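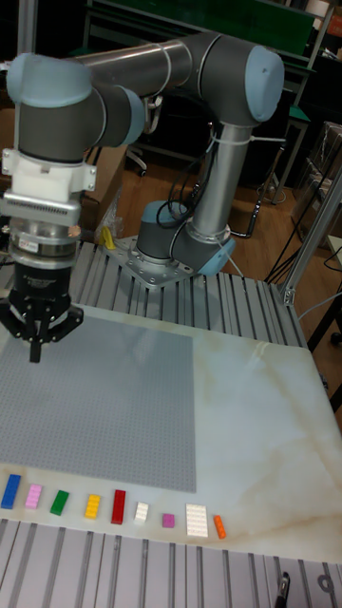 Waraporn thinks I should stop calling it a glitch. If the arm moved when it was supposed to be held, she told me over lunch, then it's a fault, and it goes in the book as a fault, even if it only moved a little and even if it never does it again. I said I would write it up properly tonight.

So, in order. Morning was normal. I got in before eight, powered up the controller, homed the arm, ran the warm-up program twice. The job this week is the brick placing for the Kamolrat demo: pick from the row along the front of the table, place on the gray baseplate, return to the ready position above the plate, wait. I had 101 clean cycles logged from yesterday and wanted a lot more than that before anyone from Kamolrat comes to see it.

The first stop came a little after nine. Code 439, which the manual gives as "position deviation during hold" and says nothing else about. The arm was at the ready position with the gripper open. It stopped, the brakes came on, I heard them click. I cleared the code, jogged it up and back, everything looked right, so I started the program again. I should have written that one down when it happened and I didn't.

The second one is the one that matters. It was close to eleven. The arm had paused over the plate and I had put it on hold from the pendant to straighten one of the bricks in the row. I had my hand on the table, not under the gripper but not far from it either. The arm dropped. I would say the width of a finger, then the brakes caught it and the same code came up. It didn't touch me. I took my hand away and hit the stop button, which was late by then but I hit it anyway.

I stood there for a bit. Then I turned the key, put the tag on the controller and went to get Waraporn.

She asked what I would have asked. Was the payload set right? It was set for the old gripper. We changed the gripper and the flange under it last month and I updated the tool length, since otherwise nothing would have lined up, but I never went back into the payload page. So the controller thought it was carrying less than it is. She said that could explain a sag when the brakes let go, but she doesn't see how it explains a drop during a hold, and I don't either. A hold is supposed to be a hold.

We spent the next two hours on it. Entered the new mass and center of gravity, ran the identification routine, checked the base plate bolts (all tight), checked the connectors at the base. With the arm at full reach and a brick in the gripper we put it on hold and left it, over and over, both of us standing well back. Nothing. Waraporn said a brick weighs nothing and we should hang something real off it, so we're borrowing a test weight from Mirndale, if they can find it.

After lunch I ran it slow, at a quarter speed, with the stop button in my hand the whole time. 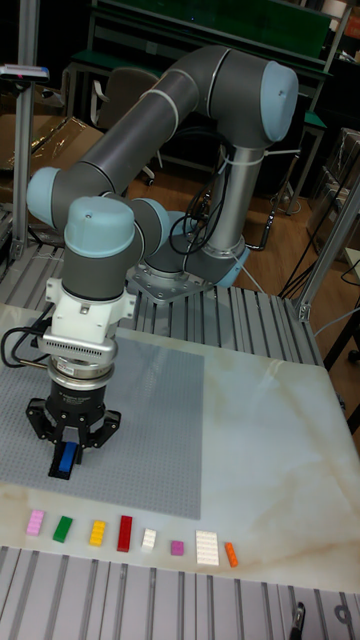

It placed and picked for most of the afternoon without a stop. That isn't worth much to me. It ran fine yesterday too, with the wrong payload in it.

Called Duvau at three. Got a man on the support line who wanted the controller log before he would say anything, which is fair. I exported it and sent it over. While it was exporting I read through it myself, and there is a 504 warning on joint 2 just before each of the stops — brake voltage low, cleared by itself both times. It doesn't show on the pendant. I had no idea it was in there. If it's the brake supply then the payload was my mistake but not the cause, and I don't know yet whether I feel better about that.

Wrote to Mebrat Tilahun at Kamolrat to say the visit has to move. I kept it short and said we had a fault with the arm and would not run it with people at the table until it was found. No answer yet.

For tomorrow: payload page goes on the tool change sheet, in ink. No hands on the table on hold, only with the key off, and that includes me. Ask Duvau about the brake supply on joint 2 and whether they have a spare module in the country. Pliltuda had one of these arms apart last year, so I may call them too.

The tag is still on. Left at six, legs tired from standing. Soup for dinner.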